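How to get tea and coffee stains out of cups and off the table

Household tips, page 3 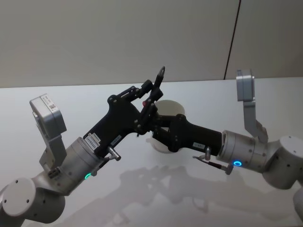
Tea stains are a thin brown layer that sits on the glaze, and they come off much more easily than people believe. The mistake is to begin with the rough side of the sponge. It takes the stain away, but it also makes very fine scratches, and next month the tea goes into these scratches and the cup looks worse than before. A white cup on a white tabletop shows you quickly if you have this problem, and it is the combination I have at home also, so I had many years to practice.

For a normal stain I use baking soda. Put one teaspoon in the cup, add only so much water that it becomes a paste, and rub with a soft cloth or with your finger. Do the inside first and then the place where the handle joins the cup, which most people forget. Rinse with warm water and dry with a towel. If you let the cup dry by itself and your water is hard, you get spots, and then you must start again with vinegar.

Old stains

If the brown ring is there since last winter, paste is not enough. Fill the cup with hot water, put in one spoon of baking soda and leave it for the night. In the morning the layer is soft and goes away with the cloth. For a teapot or a thermos I do the same, with two spoons, and I leave the lid open.

Citric acid works too and it is cheap. I buy the bag from Sanitz, but any kind is good if it is clean powder without perfume. One flat teaspoon in 100 ml of warm water, wait 10 minutes, rinse two times. Do not use it on marble or on other natural stone, also not for a minute, and do not mix it with any cleaner that has bleach in it. My neighbor Cirilo Quintero put citric acid solution on his stone window sill and the dull place is still there.

Cups with a gold line or a painted picture over the glaze should get only dish soap and a soft cloth. No soda, no acid, no dishwasher.

Rings on the table

A coffee ring on a smooth white table is easy in the first hour and difficult after a week. Wipe with warm water and a drop of dish soap. If a yellow shadow stays, make the same paste as for the cups, put it only on the ring, cover it with a wet paper towel and wait 10 minutes. Then wipe without pressing. The magic sponges (the white foam ones) also take it off, but on a shiny surface they leave a dull circle, so please try first on a place under the edge.

On oiled wood it is another story. There I take a little vegetable soap, wipe in the direction of the grain, and when it is completely dry I put a thin coat of oil. I had good results with the Flodard table oil, although the smell stays in the room for two days – do it when you can open the windows. February was a bad choice.

The bottom of the cup

Turn your cups over. Many have a ring without glaze on the bottom, and this ring is rough like fine sandpaper. It scratches the table each time somebody pushes the cup to the side, and it holds coffee, which then makes the next ring. Take wet sandpaper, very fine, put it flat on the sink board with some water and move the cup in circles. Five or six turns are usually enough. Wash the dust off well and do not do it dry, the dust is not healthy.

This tip is from Krešimir Karagiannis, who had a small pottery shop in Limgate and did it with all his pieces before he sold them.

Storing

I do not stack cups more than two high. The lower one gets gray marks inside from the rough ring of the upper one, and people think it is a stain and rub it for nothing. If you must stack, put a piece of kitchen paper between. Metal spoons make the same kind of gray lines. These are traces of metal on the glaze, and they go away with a cream cleaner for ceramic stove tops and a damp cloth – baking soda does not help much here.

Hooks under the shelf are good for cups with a strong handle. Cups with a glued handle should stand on the shelf.

Next page: how to clean the rubber seal of the refrigerator door.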